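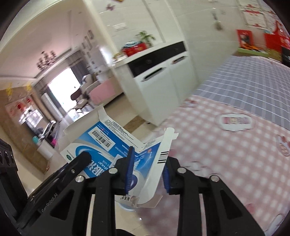
Opened carton, partly flattened.

Monday, October 10, 2022

The Brirberg merger survey closed on Friday and I filled it in with an hour to spare. I want to write down what I thought of it while I still remember the questions, because the results will be out before long and then everyone will be arguing over percentages.

For readers who live elsewhere: Brirberg and Fuselholm are two towns with a river between them and separate councils. The plan is to fold both into one authority with one budget and one set of offices. The idea has been floated before and dropped. In September it came back, this time with a consultant's report from a firm called Pešek and an online survey run on a platform called Plora.

I read the report. It is 231 pages long and most of it is tables. The argument, as far as I can follow it, is that one payroll department costs less than two, one planning office costs less than two, and so on down the list. I don't doubt that part. What I looked for was a section on what happens to decisions once there is only one place to make them. There are 4 pages on that, and they are mostly about parking at the new offices.

Now the survey. It had 15 questions. The first one that dealt with the merger itself asked which benefit of a single authority mattered most to me. I could pick savings, better services, or a stronger voice with the state. I could not pick none of them. The page would not move on until I had chosen something, so I chose savings, and I suppose I will now be counted as a resident who ranks savings first.

After that I was asked how soon I would like the change to happen. The choices were next year, the year after, or "when practical." I picked the last one. A person who is against the whole thing and a person who wants it done properly would both end up there, and I don't see how anyone reading the results could tell them apart.

There was a comment box at the end. I used it. I am told comments are being "grouped by theme," and I would like to know who picks the themes.

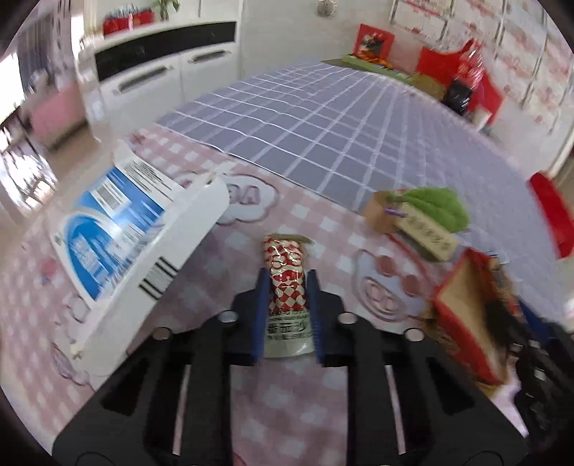 Mansa Frimpong, who sits for the east side of Fuselholm, voted against using the survey in that form and said so at the meeting. Her point was that a public body should ask the yes or no question first and the details second. She lost the vote. Anong Sukprasert on the Brirberg side answered that the survey was never meant as a referendum and that people should stop treating it like one. That's fair enough as far as it goes -- but the leaflet that came through my door said "Have your say on our shared future," and most people would take that to mean their say counts for something.

I should be clear that I haven't made up my mind against the merger. I moved here from a place that went through one, and some of it worked. The bus routes got better. The library kept its hours. On the other hand, our road used to have a council member you could call at home, and afterward it had a form. We filled out the form 3 times over the same broken storm drain. I left before it was fixed, so I can't say how that ended.

What bothers me is the order in which this is being done. Someone decided the answer would be yes, and then a survey was written that starts from yes. If the case is as good as the report claims, put it on a ballot with two boxes and let both towns vote separately. If Fuselholm says no and Brirberg says yes, that would be worth knowing too. Under the current survey you can't even find that out, as the form never asks which town you live in. It asks for your age group and how you usually travel to work.

I have written to both councils asking for the full set of answers to be published, including the comments, with names removed. I got an automatic reply from Brirberg and nothing yet from Fuselholm. I'll post whatever comes back.

The next joint meeting is open to the public and you can speak if you sign up beforehand. The sign-up sheet is at the front desk in either town hall -- it isn't online, I checked.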